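Category: Grants and Reporting > Community Houses > Progress Reports
Last updated: 22/04/2026

Wusby House Shared Rooms Project
Second progress report to the Siltard Fund
Prepared by Nathalie Leclerc

Period covered

This report covers work since the first instalment was paid. The first report dealt with the roof leak and the rewiring, both now signed off, and those items are not repeated. The grant for this stage was $3,494. It covers furniture, storage and small repairs in the ground floor rooms of the house.

Meals room

The meals room is in use again. We had planned to buy new tables, but the quotes came in higher than we had allowed and we kept the old ones. Kozma, the joiner we used for the kitchen benches, tightened the legs and levelled them. The pink-and-white marble-patterned top with the red edging stays as it was. Residents were asked about recovering it in plain grey and most preferred the colour.

The white tiles were cleaned and regrouted along the wall with the door. Two cracked ones near the entry were replaced from a box left over in the shed, so there was no charge for materials.

The light wood-grain cabinet has been moved in from the hall. It has a drawer at the top and a larger door underneath, and a glass top that can be wiped down. The small red jars are kept on it for now. We would like a proper tray for them before winter.

Cutlery is being sorted as part of the same job. The house had several mismatched sets, a lot of it bent, and Anikó Simon has been going through it on Tuesdays. Anything usable stays in the meals room and the rest goes to the metal recycler in Warar. A fork and a spoon were out on the table beside each other, with the things still waiting for a home lined up along the wall side: the gold trophy with the blue top, the jar with the red lid, a black plush toy, the white and yellow-orange round containers and some smaller pieces.
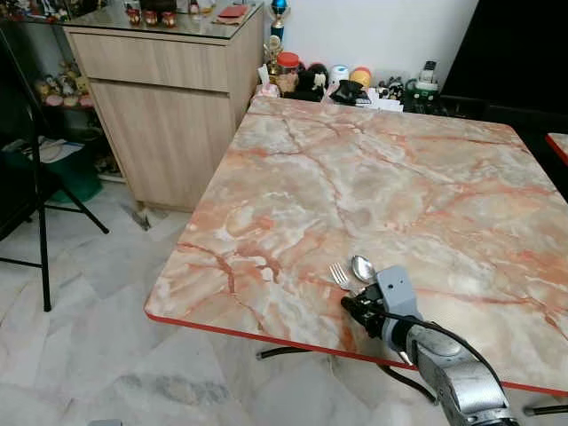 Items without a home

Most of what is left belongs to former residents or was donated without a note. We have written to the families we have addresses for and will hold everything until the end of June. The trophy will be kept in any case. The figurines stay on their shelf, as several residents asked for them not to be boxed up.

Spending

Joinery and the cabinet move came in under budget. Grout and cleaning supplies went slightly over. The balance is set aside for chair repairs, and receipts are attached to the emailed copy of this report.

Delays

The chair repairs are around 3 weeks behind. The upholsterer had a family illness and we chose to wait for her.

Next steps

Finish the cutlery and label the drawer. Complete the chairs. Return or rehome unclaimed items. We expect to send the final report after the June house meeting.

Contact the Wusby House office | Copyright Wusby House | Back to top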